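Search this site
Search

Divider keeps sliding in a metal parts bin, glue or rivets?
2 min read

Posted March 13, 2024 by Driss Younis

I bought a used steel bin from a shop in Kerden that was closing down. I want to keep oily rags in one end and hand tools in the other, so I need a divider that stays put. The one I made from sheet metal slides every time I pull the bin off the shelf. The bin is 15 inches wide. I would like to avoid welding. Will construction adhesive hold on bare steel, or should I drill it and use rivets?

Jana Buschmann

Rivets. Adhesive can work, but only on clean metal, and used bins are never clean. Wipe it down with mineral spirits, sand it to bright metal, then wipe it again. Bend a half-inch flange on each side of the divider so you have something to rivet through. Use two rivets per side. Clamp everything before you drill or the holes will wander.

Ordinary spring clamps over the wall are enough to hold a divider at each end.
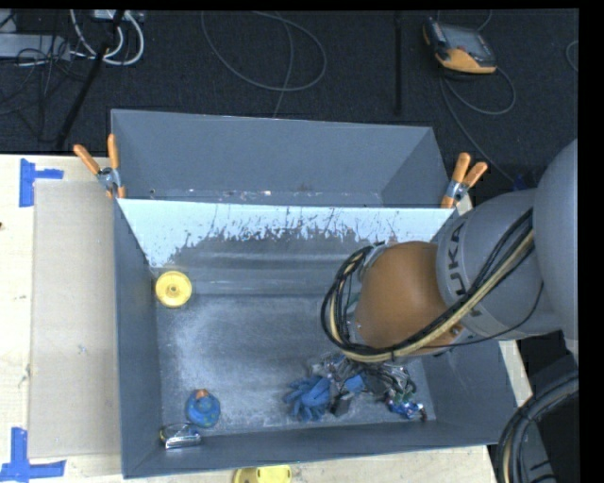 Gayan Hettiarachchi

I went the other way and used two-part epoxy on mine last August. It has held so far, but I keep light stuff in it. Let it cure overnight with the clamps on. The small tube cost me roughly $2 at the hardware store in Gostlow.

Whichever you pick, don't put oily rags in an open bin next to anything else. If they have linseed oil or stain on them they can heat up and catch fire. They belong in a metal can with a tight lid, or laid flat outside until they are stiff.

Tobias Iwasaki

just weld it

We use cookies to remember your settings. By continuing to browse you accept our cookie policy. Accept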